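# Please Write Down What "Wiped" Means

Kitchen robots have rules for nearly everything except kitchens.
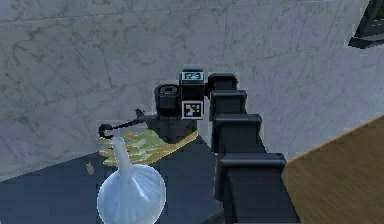 ## The cloth problem

A simulated arm, a marble wall, a crumpled yellow-green cloth and a bulb of garlic: most of what I've learned about standards, I learned from setups like this one. The arm comes with limits on speed and force. The markers on the gripper have a placement rule, and the rule has an appendix. The cloth has nothing. It can be folded, bunched or flung over the garlic, and each lab decides for itself whether the counter got wiped.

Flallow, whose test rules I have read more often than my lease, runs to 2425 numbered clauses. More than 300 cover the naming of files. One covers cloth, and it says "as appropriate."

Huven does better. Its teams write the pass mark before the first run and then leave it alone – a habit so dull that I'd make it law. They also publish all 3000 runs, including the 700 that failed, and I trust them more for it.

## A modest rule

The usual complaint is that strict rules slow people down. They do. So do brakes, and I've grown fond of those.

My proposal for the next draft fits on a sticky note. Say what the cloth must look like at the start. Say how much counter must be covered. Say what happens if the garlic moves. And strike "as appropriate" wherever it appears, starting with the clause on cloth.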